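Swifts are back over Flasley, and they've found their old holes

2019-06-10

I'd more or less given up hope. The swifts normally turn up over our end of Flasley while I'm still moaning about the spring frosts, and this year the sky stayed stubbornly empty until well after my neighbours had written them off. Then one evening last week I heard that screaming noise over the old brewery roof and ran out in my slippers to look!

They're here, and by the sound of it they're nesting. The Waleck Bird Group has now confirmed 11 pairs going in and out of the brewery and the row of cottages behind it, which beats anything I can find in my old notebooks. 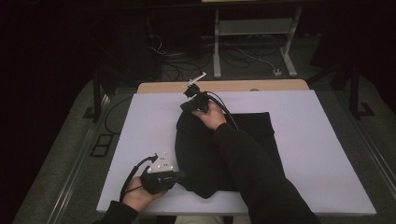

Photo: Waleck Bird Group

What gets me about swifts is how loyal they are. A swift that has bred successfully in a gap under a roof will come back to that same gap the next summer, having spent the winter in Africa and hardly ever landed in between. They eat on the wing, drink on the wing and even sleep up there. So when a hole gets blocked up while they're away, the poor bird comes home and bashes itself against the new mortar trying to get in. I've watched it happen and it's horrible.

That was the big worry here, as the brewery was due to be re-roofed in December. The group had a word with the owners, Montoya, who agreed to leave the eaves on the north side alone and fit nest boxes along the lane. It cost 600 pounds all told, most of it from the plant sale. I put in for a tray of leeks and came away with four trays and a fern, so I feel I've done my bit.

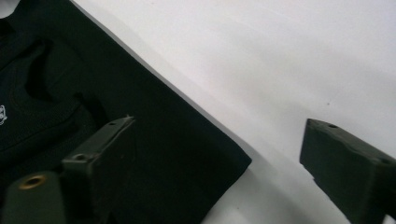

Black fabric with a small white logo

So far only 2 of the new boxes seem to have takers. That's quicker than I expected – swifts can take years to trust a box, and younger birds often spend a whole summer just prospecting, banging on the entrance and flying off again, before they breed anywhere. The group has been playing recorded calls in the mornings to get them interested. If you live on the lane and have been wondering what the racket is, well, now you know (it goes off by nine).

There's been talk of the same thing over in Brirnberg, where the old school has lost nearly all its birds. The last colony worth the name there was in the summer of 2000, before the gable was done up, and I do remember it being quite a sight.

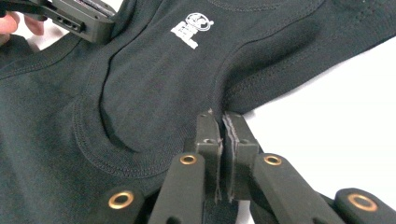 Words by the Flasley nature columnist

If you'd like to help, the most useful thing is to look up at dusk when it's warm and still. Low, screaming parties at roof height usually mean a nest close by, whereas birds high up could be from anywhere. Make a note of the building and which side they go in, and drop it into the library in Waleck. Please don't go up a ladder for a closer look. They'll be off again by early August, so there isn't long.

Contact us | © 2019 Flasley and Waleck News | Back to top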